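Ploveck Police Log - README

Hi! If you downloaded the zip and came straight here, the file you want is log_clean.csv. The other one, log_raw.txt, is the text as it was typed, and you'll only need it if you don't trust my cleanup (fair enough).

What's in it

600 entries from the weekly police log that used to run on page four of our town paper. It's mostly thefts, break-ins, bad checks, vandalism, fights outside bars and a lot of cars that got keyed. One row is one entry as printed. If the paper ran a follow-up the next week ("two men have been charged in the break-in at the Juhász hardware store"), that's a separate row, and I put the ID of the first one in the follows column so you can join them up.

I started this in November because I wanted to know how often a reported theft ever got a second mention in the paper. I figured I'd knock it out in a couple of weekends. I'm a court stenographer by day, so typing is not the hard part! Deciding what counts as one entry is the hard part, and I changed my mind on it more than once. More on that below.

Columns

id - a plain running number. Gaps are where I merged duplicates. I didn't renumber, so please don't go looking for the missing ones.
month - the month the entry was printed. The log never said which day the thing happened, only "Saturday night" or "early this week," so I left days out of the clean file. The wording is still in the raw text.
town - Ploveck or Plileck. The two departments shared one log for a while.
kind - my own category. See the next section before you rely on it.
place - the type of place (home, store, parking lot, school, street, other). No addresses.
reported_by - owner, passerby, officer, store staff or unknown.
outcome - none, arrest, charge, recovered or withdrawn. "None" means the paper didn't mention one. It does not mean there wasn't one.
follows - ID of the earlier entry, or blank.
text - the entry with names and addresses taken out.

How I picked the categories

I read everything once without labeling, made a list, and labeled on the second pass. Theft and burglary gave me the most trouble, since the paper used "robbed" for pretty much anything (a garage nobody was in got "robbed," a guy whose wallet was lifted on the bus got "robbed," and so did the vending machine at the pool). I went with this: if somebody went into a building to take something, it's burglary. If there was force or a threat against a person, it's robbery. Everything else that got taken is theft. This is not how the criminal code slices it, and if you're doing legal work you should relabel from the text.

Sointu Rautiainen labeled 80 entries without seeing mine, and we agreed on 77 of them. The ones we split on were all of the same type, a shed that may or may not have been locked. We talked those over and put them under burglary. She also talked me out of having a category called "weird," which I miss.

Names and privacy

I removed every name of a suspect, a victim or a witness, and swapped in [PERSON]. Same with street addresses, license plates and phone numbers. Officers' names came out too. Business names I left in when the business was the one that got hit, because the owners I called were fine with it - the Juhász family even asked me to spell it right, accent and all, so open the file as UTF-8 or it will look terrible.

There's a group of entries I left out completely: sexual assault, anything where the victim or the suspect was a minor, and domestic calls. In a town this size you can take the name out and people still know exactly who it is. Please don't ask me for them, I deleted my typed copies.

Also, and I mean this, an arrest in the log is only an arrest. The paper hardly ever printed it when charges were dropped. Don't use this file to say anything about a particular person, and if you think you recognize somebody, keep it to yourself.

Where the text came from

Bound volumes in the basement of the Ploveck library. Hildegard Steinbach at the front desk let me keep my spot at the long table and stay past closing a few times, which sped things up a whole lot. I typed straight from the page. I did try running photos of the pages through Vellisis first to save my wrists, but the print is small and the columns run right up against each other, and it kept gluing the police log to the church supper listings. So it's all hand typed, and there are going to be typos that are mine and typos that were the paper's. I kept the paper's and marked them with [sic] when I noticed.

Known problems

- The log got cut short whenever there was a big ad on page four, so a thin week doesn't mean a quiet week.
- Around 60 entries have no town given. I guessed from the department phone number at the bottom of the column, and those rows have a question mark after the town. Drop them if it matters to you.
- Values of stolen goods are whatever the owner said. One lawn mower is worth more than my first car.
- The editor changed partway through, and you can tell. The early entries are long and kind of gossipy, the later ones are one line each. Any text model you train is going to pick up on that before it picks up on anything about crime.
- "Suspicious person" entries say more about the caller than about the person. I kept them under their own kind so they're easy to filter out, and I'd suggest you do.

What I'd use it for

Teaching, mostly. It's small enough to read in an evening and messy enough that students have to make real choices. I've also had fun with the follows column, tracing which kinds of cases came back a second time. I would not use it to estimate a crime rate, compare the two towns, or predict anything at all.

License and credit

Do what you like with the labels and the cleanup. The paper's last owner gave me written permission to share the entries for teaching and research, so please stick to those. If you use it, mention the Ploveck Police Log and send me a note, I'd love to see what you did with it!

Fixes

If you catch an error, open an issue with the ID and what you think it should say. If I missed a name anywhere, email me instead of posting it, and I'll pull the row that same evening. Next up is a second pass on the place column, where I was pretty sloppy about parking lots versus streets.

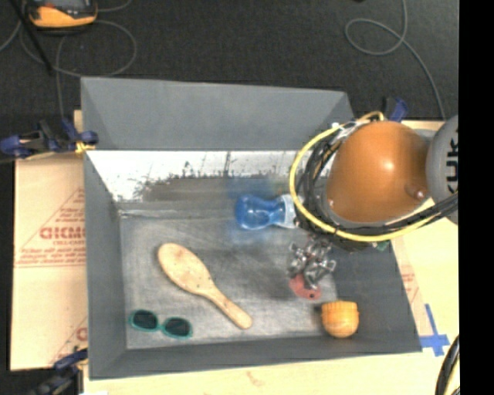 Wooden brush and teal-green sunglasses in a gray bin.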